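4.2 What people read on a bottle of water

We had not planned to write a whole section on labels, but so many of the people we spoke with brought the subject up, and with such fondness, that it seemed a shame to leave it out. The diaries kept for the Lirach study ran to 1237 entries, and bottled water turns up in them again and again, on desks, in cars, beside beds and (more often than we would have guessed) on windowsills, waiting for the plants.

Most of our diarists said that they choose water by price, and we have no reason to doubt them. Yet when Divina Navarro sat down with them afterward and asked what they remembered of a label, it was very often the place that came back first: a lake, a mountain, a spring with a name they could not pronounce but could more or less draw. One retired bus driver told her that he liked "to know where it has been before it gets to me," and several others said much the same thing in longer words.

Figure 9 gives a good sense of how a label can do this. A small photograph of a turquoise lake with green islands sits over a broad red section, and the larger line of text, 源自万绿湖, tells the buyer that the water comes from Wanlü Lake. The line beginning below it speaks of the lake as a source of good water. The barcode is printed sideways, well out of the way of the view.

Aurelio Serrano has suggested to us that the picture does most of the work and the fine print very little, and the diaries lean his way, though we would be happier with a larger group before saying so firmly. We come back to this in Section 5, together with the question of refilling, where the label goes on being looked at long after the first water is gone.

Figure 9. A bottle of water with its source named on the label.
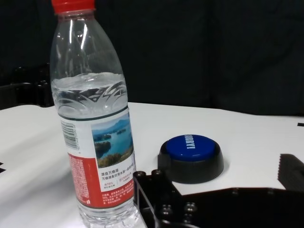
Does a source name matter to people who refill their bottles from the tap?

Less than it does to other buyers, going by the diaries, although quite a few refillers still called the bottle by the name of the lake or spring on it.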